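Clarkum opens second purchasing round for bench manipulation equipment

Budget covers arms, grippers and wrist cameras for small-object office tasks; supplier responses invited

Hirnton, 26 September 2023

Clarkum today opened the second purchasing round of its Nurnby program, which plans and funds equipment for robotic handling of small office items. The round covers complete arm and gripper sets, wrist camera mounts, cabling and spare finger pads. It follows a first round placed in May, under which the Hirnton site received its present bench equipment.

The task set for the second round is stapler loading. It was selected after a review of 55 candidate desk tasks, scored on part size, required contact force and cost of consumables. Stapler loading scored high on the first two measures and low on the third. A stapler is cheap to replace, and staples are bought by the carton.
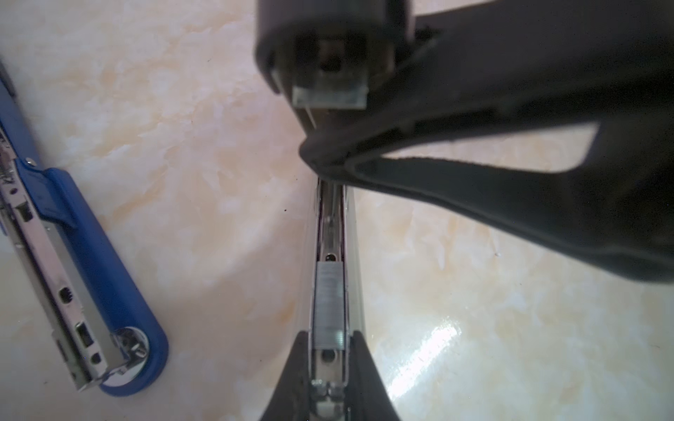

The purchasing specification therefore starts from the part and works back to the arm. A staple strip has to be picked up without breaking it, lined up with a narrow channel and set down between two parallel sides. Clarkum has set the requirement for repeat positioning at the fingertip instead of at the arm flange, where suppliers usually quote it. Bidders are asked to state both figures and the test method used for each.

"The arm is the largest line in the budget and it gets most of the attention," said Conall Keogh, who manages equipment planning for the program. "Our first-round spending on finger pads, screws and cable ran well over plan. This time those items have their own line, and it will be reviewed every quarter."

Finger pads will be treated as consumables. The plan allows for 175 pads over the life of the round, printed in house to drawings that will be supplied with the tender documents. Bidders must confirm that their gripper accepts a pad fastened with a standard cross-head screw – proprietary fastenings will not be considered. Wrist cameras are to be priced separately from their mounts.

Cable routing is a scored item. Responses should show the full cable path from the camera to the arm base, state the minimum bend radius and give a replacement interval in operating hours. The Nurnby program has budgeted for around 487 operating hours per set before first service.

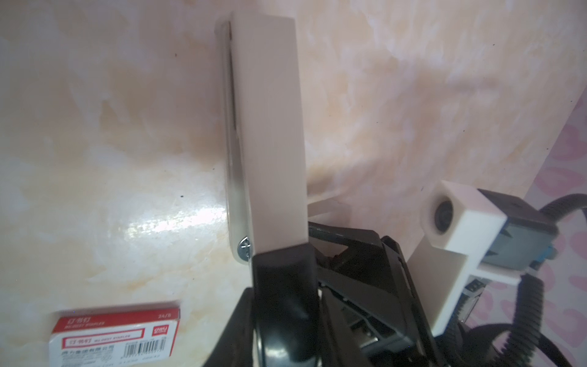 Clarkum Equipment Planning Department | Nurnby Program

Staples and staplers will be bought locally by each site and are outside the scope of the tender. Sites are asked to record the size marking on each box of staples against the stapler model in use, so that results from different benches can be compared. The opening stock order is 100 boxes.

Delivery will be split between Hirnton and the Birkett site. Hirnton will take the first sets for acceptance testing. Birkett will take the remainder once its bench power and network work has been signed off. Leasing offers will be accepted alongside outright purchase, provided that maintenance and end-of-term return costs are itemized.

Tender documents, pad drawings and the scoring sheet are available on request from the Equipment Planning Department at Hirnton. Requests should quote "Nurnby round two" and name a technical contact.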